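Erketti Records Transfer, Jevville branch: progress to the end of July

The grant pays for moving the old tenancy files onto the Belto system. We have now entered 3,006 of them. That sounds better than it is. The easy ones went first, and the files left over are the thick ones with missing lease pages and three kinds of handwriting.

Belto's plan says each file should take 12 minutes. I doubt whoever came up with that has opened one from the Tomaszewski buildings, where a single tenancy can run across 2 folders with different unit numbers on each.

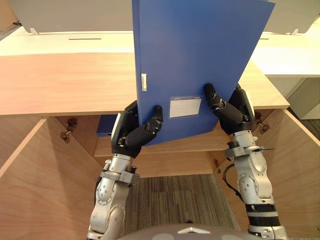

The front desk at Jevville disagrees with me on the pace and says the slow part is the double checking, which I asked for, and that most of the second checks find nothing. Fair enough, but the ones that do find something are rent amounts, and I would like to keep them.

We have spent what we said we would on staff hours - the scanning line is over. I can't promise the October finish in the original plan and would sooner say so now. A new date will come with the next report, once the Tomaszewski boxes have been sorted by unit.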